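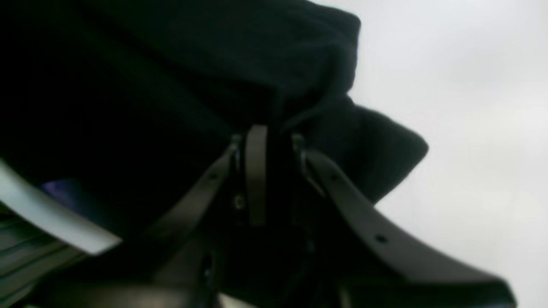 Black fabric bunched over a gripper, against a white background.

Getting a community choir to sing without a piano: my term project
Ikhsan Menon

I picked this topic for selfish reasons. I sing second tenor in the Triluswood choir and for three years we've leaned on the piano like a handrail. Then in February our director asked if anyone wanted to run a sectional on unaccompanied singing, and I needed a project, so up went my hand!

The plan was pretty simple. Every Thursday at 7 p.m. I took the tenors and basses into the small hall for half an hour and we worked on one piece, a short evening song arranged by Delić (four parts, lots of close harmony, a nasty key change on page 2). No piano except for the starting note. I recorded the first run and the last run each night on my phone and checked the final chord against a tuner app when I got home.

The first night was rough. We started in F and finished somewhere a bit under E, and the basses blamed us, and we blamed the basses. I'd read that choirs go flat on descending lines, so I got everyone to sing the falling phrase in bar 9 on "noo", very quietly, and listen to the person beside them. It felt silly but it did help -- a little.

What helped more was moving people around. I'd been standing us in our usual rows, and on week 3 the hall was set up for a dinner at Prikby so we had to squeeze into a circle at one end (it was a squish, with coats everywhere). We lost less pitch that night than on any night before it. I kept the circle after that and I'm pretty sure it was my favourite part of the whole thing.

Things that didn't work: humming warm-ups, which everybody got bored with, and my idea of singing with eyes closed, because half the group still needed their music. I also wish I'd recorded the sopranos and altos for comparison. With one half of one choir I can't really claim much.

By week 5 we were holding the key through to the last page, then sagging on the final chord. We sang it at the Stakura spring concert for an audience of 200 and we did drop, maybe a quarter tone. My mum didn't notice. The director did, and she's asked me to keep the Thursday group going next term with all four parts.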